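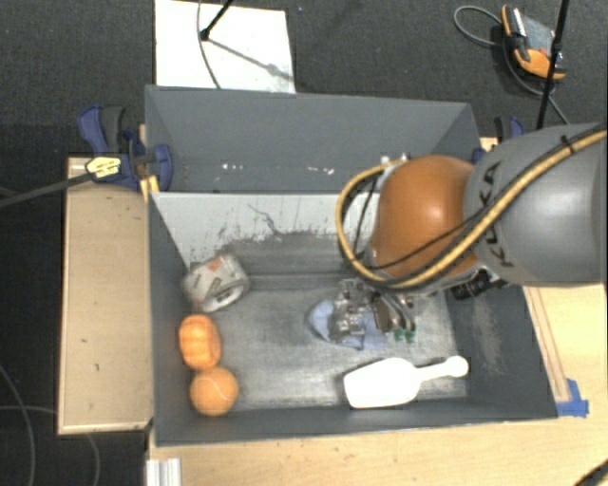

14 novembre 2021 - atelier, série Zunska

Repris la plaque 3 ce matin. Le vernis dur a bien tenu dans les hachures du bas, moins bien dans le ciel, où les lignes sont très serrées. Morsure au perchlorure en deux temps, j'ai recouvert les lointains au pinceau avant le second bain. Inese Liepiņa trouve que les façades sont encore trop noires par rapport à son dessin. Elle a raison pour celle de gauche, je vais l'adoucir au brunissoir. Les autres, je les laisse.

Papier : essayé le Sustatier et le Zariņš avec le même encrage et la même pression. Le Sustatier boit plus, la ligne s'élargit un peu et les croisements se bouchent. Sur le Zariņš le trait reste net, mais la feuille gondole au séchage si on ne la met pas tout de suite entre buvards. On garde le Zariņš pour l'édition. Il reste 552 feuilles, à recompter après la coupe. Il en faut environ 200 pour cette série, essais compris.

Encre : le noir Nitotel est trop raide sorti du pot. Deux gouttes d'huile de lin cuite et quelques minutes de couteau. Essuyage à la tarlatane puis au papier de soie, pas à la paume, ça laisse un voile dans les blancs qui ne va pas avec ce dessin.

Épreuves d'état :
état 1 - trop maigre, presque rien dans les arches
état 2 - bon équilibre, rayure en bas à droite (à gratter)
état 3 - façade gauche lourde, le reste à garder

Les biseaux de la plaque 4 sont mal faits, l'angle coupe le papier humide. Refaire à la lime avant de vernir. Penser aussi à retourner les langes, le plus fin marque au milieu.

Agnese Liepiņa demande si on peut tirer la dernière planche en brun. J'ai dit qu'on ferait une épreuve, sans promettre. À mon avis la série perd à changer de couleur à la fin - les quatre planches se tiennent par l'épaisseur du trait et par ce noir un peu gris. On regardera l'épreuve à trois.

À faire :
gratter la rayure, plaque 3
limer les biseaux, plaque 4
commander du vernis et des buvards
écrire à Inese pour le format des marges, elle avait noté deux largeurs différentes sur le calque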